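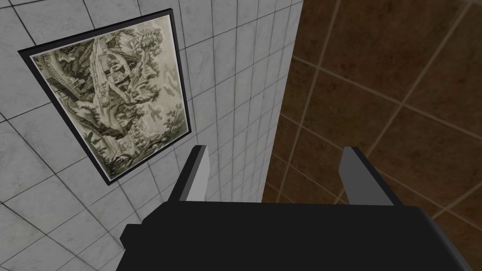
White tiled wall and dark brown tiled surface, corner view

Section 9: Recording a Live Show with the Kavau Box

Use this section to record a live comedy or variety show while it airs. You need a working antenna or cable signal and a free account with the Claller program guide.

1. Press GUIDE on the remote and find the show by channel or by name.

2. Press the red button once to record a single episode, or twice to record the whole season. A red dot appears next to the title.

3. Open OPTIONS and set End Late to 20 minutes. Live shows often run over, and the guide does not correct the end time after the broadcast has started.

Note: End Late goes back to zero if you delete the series and add it again.

4. To search by guest host, choose SEARCH, then PEOPLE. Type the last name first – for example, Nieto, Maite. Hosts are listed only after the network has sent the name to the guide, so a new season starting in November may show blank entries.

5. Press OK to save, then EXIT to go back to live TV.

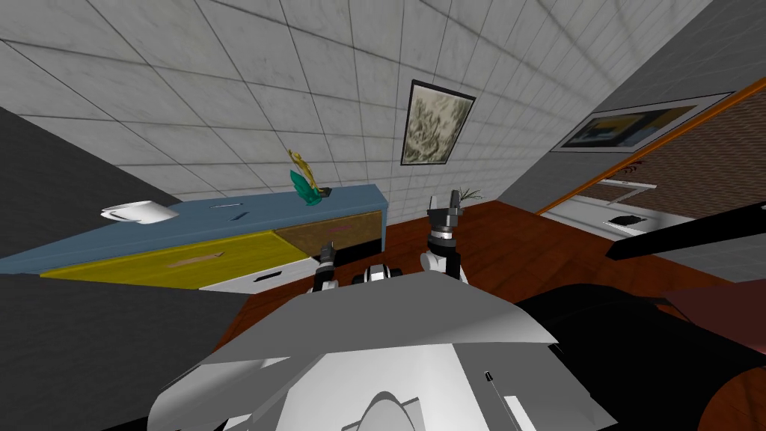
Watching from the Start

1. While the show is recording, press LIST and select the title.

2. Choose Play from Beginning. The recording goes on in the background.

3. To catch up with the broadcast, hold the forward arrow for two seconds and let go.

Caution: Do not unplug the box while the front light is red. The recording in progress will be lost, and other saved shows may be damaged.

Note: The Stilberg model has one tuner. It cannot record one channel while you watch another.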